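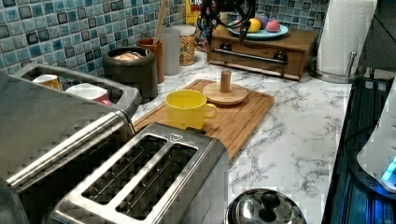
Why do we train one policy on many small kitchen tasks instead of training a separate policy for each one?

Mostly because the tasks share more than they seem to. Reaching toward an object, slowing down near it, closing on it and backing away again are nearly the same motions whether you are putting away a cup or opening a drawer, and a policy that sees all of them gets far more practice at those shared pieces than any single-task policy could.

Handout for week six: learning from demonstrations in the kitchen

Welcome back, everybody. I know last week's notes on loss functions were heavy going, so I've tried to keep these closer to the bench. Please read them before Wednesday, and if you only have time for one part, make it the part on splits, where most of the homework trouble came from last year.

The basic recipe

A person drives the arm through a task while we record the camera views and the joint positions. We call one such recording a demonstration. The policy is then trained to look at the camera views and predict the next short stretch of motion, the way the person would have done it. It's plain supervised learning, and I do like to remind people of that, as it takes some of the mystery out of it.

The set you'll be using is called Estrella. It has 558 demonstrations, gathered mainly by Fadime Uçar and Obed Osei, and it is a pleasure to work with (Fadime is very strict about labels, bless her). Each one comes with a short written instruction, such as "put the yellow mug on the mug tree" or "open the drawer."

About the splits

Hold out whole layouts, please, and don't just hold out random demonstrations! Two recordings made one after the other on the same counter are close to being twins, and if one lands in training and the other in your test set, your score will look lovely and mean very little. Larasati Mangundap ran it both ways for her project. With random splits her policy finished 84 percent of the trials, and with held-out layouts it finished 30 percent. Same network, same training time. We'll spend a good part of the lecture on that gap.

Clutter

You may be tempted to crop out everything that isn't part of the task. Try it, by all means, but compare it with the uncropped version before you settle. A stovetop or a steel toaster throws reflections, and a policy that has only met tidy, dull surfaces can get confused by them later on.

For the homework

Train on Estrella for up to 200 epochs and report the held-out score by task. Then pick one task that went badly, watch the failures, and write me a paragraph on where in the motion things went wrong. Salamatu Owusu will be in the lab in the afternoons if your training job won't start.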